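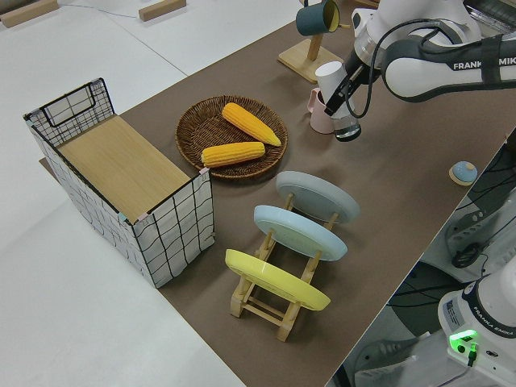 Plates racked, mug hung, corn still awaiting a decision.

38 shares - 8 comments

Boglárka Gulyás has opinions about dish racks, and she would like you to sit down for them.

"People buy the big steel ones," she says. "Then they fill them, and then they never empty them. You've just bought a second cupboard, with a puddle."

Her own is pale wood and has three plates in it: grey, light blue, yellow. She gave away the rest of the set in September, after eight years of moving it from flat to flat, and claims not to miss it. I ask what happens when four people come to dinner. "Three people come to dinner," she says.

Gulyás runs Lemero, which sorts out other people's kitchens for a fee of 60 a visit - 80 if there is a spice drawer. Brown paper goes down on the table first, then everything that normally lives by the sink is put out on it and has to argue its case.

The mug stand gets through easily. It holds a dark teal mug, yellow on the inside, and she likes a mug to have somewhere to hang. The little pink pitcher is on shakier ground. "It's for milk. I don't take milk."

She is fondest of the basket, a black wire thing with a checked lining and a wooden board laid over the top. What does she keep in it? "That's what the board is for," she says, and moves on to the wicker tray.

The tray has two corn cobs on it. Her colleague Mirsad Softić wanted a proper fruit bowl there, and they disagreed for most of a morning.

"Mirsad thinks corn is not a display," she says. "Mirsad owns 11 tea towels."

Posted Nov 13, 2020
Share this 8 comments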